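Chapter 9
Narrow Fabrics: Straps, Tapes and Bindings

A narrow fabric is a textile made to its final width with a finished edge on both sides. Webbing, ribbon, twill tape and braid all belong to this group. A strip cut from wider cloth does not, even when its raw edges have been folded in and stitched down. The difference matters in this chapter because the two behave differently under load.
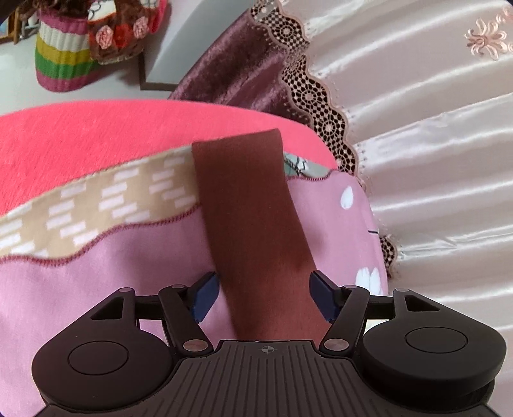

Reading time: 9 minutes

Most failures in sewn goods begin where a strap meets the main panel. The strap itself is seldom the weak part. Load travels along the lengthwise yarns, reaches the stitching, and passes into a panel that may be much lighter and more open in weave. If the joint is short, a few stitches carry nearly all of the force.

Ackroyd and Chu describe this joint in terms of three quantities: strap width, overlap length and stitch density. We use their terms throughout. Clive Ackroyd's early work dealt with bag handles, and Ming-te Chu later extended it to ties and hanging loops on household textiles.
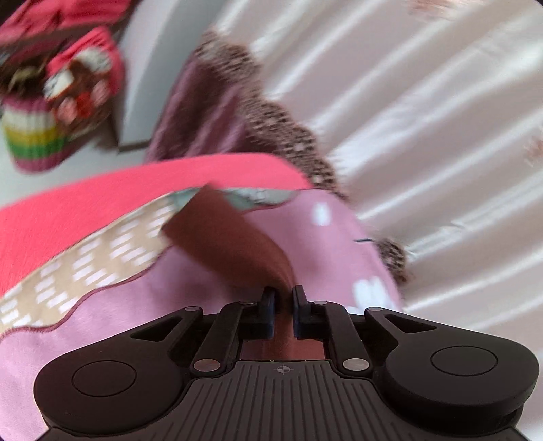

Overlap length has the largest effect of the three, up to a limit. Beyond that limit, added overlap only stiffens the area and moves the stress to the end of the stitching. Stitch density has a limit as well. Needle holes placed too close together cut the panel yarns and leave a line along which the cloth can tear.

The worked problems use data from the Tormont trials, in which 400 sewn joints were pulled to failure. A second set, from the Wommont mill, covers joints loaded to 500 newtons and released, for up to 3,000 cycles. The two sets should not be combined — the Wommont samples were washed before testing and the Tormont samples were not.

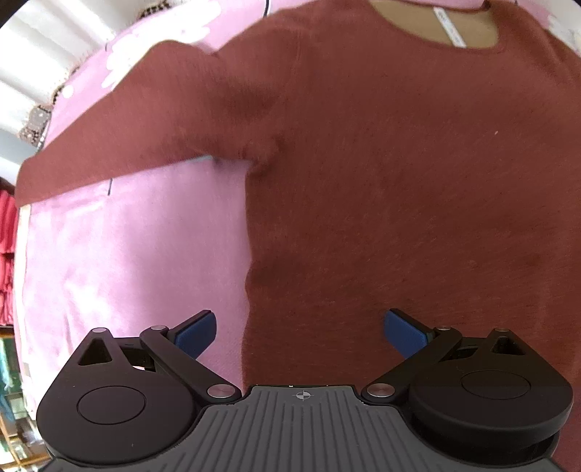

9.1 Terms and Units

Width is measured across the strap at rest, with no tension applied. Overlap length is measured along the strap, from the first row of stitching to the last. Stitch density is given in stitches per inch.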